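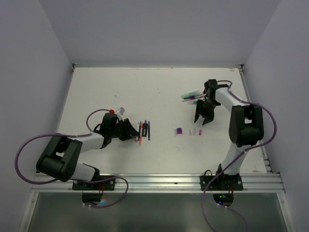
Gulletti hands back Florside rights — what's left?

Started by benchwarmer_bio, 14 replies, showing page 1

benchwarmer_bio
Release went out Friday before the open. Gulletti is returning all rights to the Florside antibody to Sutcliffe, effective at the end of May. They say it was a portfolio decision and had no connection to safety. Sutcliffe keeps the upfront and gets the trial data and leftover drug supply. The milestones are gone, obviously. I've held since the original deal and I'm trying to work out if there is still a company here.

tallow77
There is a company, just a smaller one. The phase 2 enrolled 307 patients and it's fully paid for. Gulletti covered the whole thing. Sutcliffe gets it back for nothing and owes a low single-digit royalty if it ever sells. I've seen worse breakups.

KMR_ohio
"Portfolio decision" is what every partner says. If the 307-patient readout looked good they would have kept it. They had the unblinded data for two months before this.

tallow77
They had topline. Do you have a source for the full set? The release says topline.

KMR_ohio
Topline is enough to know if you want to spend on a phase 3. They didn't want to.

pipette_dreams
I work in CMC at a different company, so take this as general. The thing I'd look at is manufacturing. Gulletti moved production to the Hirkusholm plant last year and the process belongs to them. The release says "supply on hand" and says nothing on tech transfer. If Sutcliffe has to set up at a contract manufacturer, you're looking at a year or more plus comparability work before anyone doses a new patient.

benchwarmer_bio
That's a good point and I missed it. Is tech transfer normally in the termination clause?

pipette_dreams
Usually, yes. How much help you get and who pays for it varies a lot. The redacted agreement is attached to the old annual report. Termination is section 12 but half of it is blacked out.

oldmoneybags
Cash?

tallow77
Last quarter's filing says enough to get through the end of next year. That was with Gulletti paying for development, so subtract.

KMR_ohio
So they raise. At this price. Great.

oldmoneybags
Sold mine at the open. 1,412 shares, took the loss, done with it.

lurking_since_phase1
I bought some, so maybe I have yours. My view is that the market was already giving Florside no credit, and the early program is worth something. They have 227 patients in the natural history study for the second indication and Gulletti never had rights to that one.

KMR_ohio
A natural history study has no drug in it. You can't value it like a trial.

lurking_since_phase1
I didn't say it was a trial. It gives them a control group and a list of sites. That saves money later.

pipette_dreams
Agree with lurking on that, within limits. Whether the agency accepts it as an external control is a separate question and I wouldn't assume yes.

benchwarmer_bio
OK. I'm holding half until the call. Things I want asked: tech transfer from Hirkusholm and who pays, when the full phase 2 data gets presented, and whether headcount is changing. If anyone gets on the analyst line please post notes.

tallow77
I'll be on. Will post after.

Page 1 of 1 — 1,769 views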